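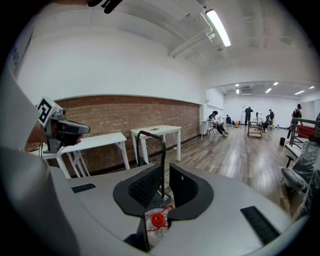

Is a shopping cart worth it if you live up two flights of stairs?

Posted by tallowbrook in Household & Errands

I gave up my car in August and I've been walking to the grocery store, which is 11 blocks each way. My shoulders have had enough of tote bags. Everybody tells me to get one of those folding carts and my life will change. I have my doubts. I live on the third floor, no elevator, and the stairs are narrow with a turn halfway up.

The ones I keep seeing are the Kelolon, which is the basic wire kind, and the Jerier, which has three small wheels on each side that are supposed to "climb" stairs. The Jerier costs a lot more. The listing says it holds 180 pounds. I don't believe that for a second, and I also don't know who is buying 180 pounds of groceries.

So does the stair climbing thing work, or is it a gimmick? And do these last longer than one winter?

Replies

mossgate_ken

I've had the Jerier for a while and I'd call it half a gimmick. The wheels do roll up over the edge of a step, but you're still the one pulling. If the load is heavy going up to the first floor, it's just as heavy going up to the third. What you get is less banging, which my downstairs neighbor appreciates more than I do.

The turn on the landing is your real problem. With three wheels on a side the thing is wide at the bottom, and on my landing I have to pick it up and swing it around. Measure the landing before you spend anything. The width in the listing is for the basket and leaves out the wheels, or at least it did when I bought mine.

As for the weight limit, ignore it. Every cart seller prints a number like that, and I'd like to see the person who tested it. I load mine with milk, cat litter and whatever else is on the list, and past a certain point the handle starts to flex in a way I don't care for. I stop well short of whatever the tag says.

dunlinpost

just get a backpack

quarterpast9

The backpack answer isn't as dumb as it looks, but it doesn't do much for someone whose shoulders already hurt.

I went through 2 of the cheap wire carts before I worked out what goes wrong with them. The basket is fine. The axle is held on by a little push-on cap, the cap falls off somewhere on the sidewalk, and then the wheel follows it. Both times it happened with a full cart, naturally. A hardware store will sell you a better cap or a cotter pin for pocket change. Do that the first day and a Kelolon will probably see you through more than one winter. Wipe the salt off too.

I would not pay extra for the stair wheels with only two flights. What I do is leave the cart folded behind the lobby door (ask your landlord first – mine grumbled and then forgot) and carry the bags up in two trips. Yes, that's still carrying bags. But it's stairs only, without all those blocks in front of it.

Skip the fabric liner they try to add at checkout. The Magsi one I got claimed to be waterproof and it held water very well, mostly on the inside. A big reusable bag does the same job.

One more thing, look at the handle height. A lot of these are made for someone shorter than me and you end up walking bent over, and then it's your back instead of your shoulders. If a store near you has one on the floor, drag it up and down an aisle before buying. Reviews won't tell you this. Half of them were written the afternoon the box arrived.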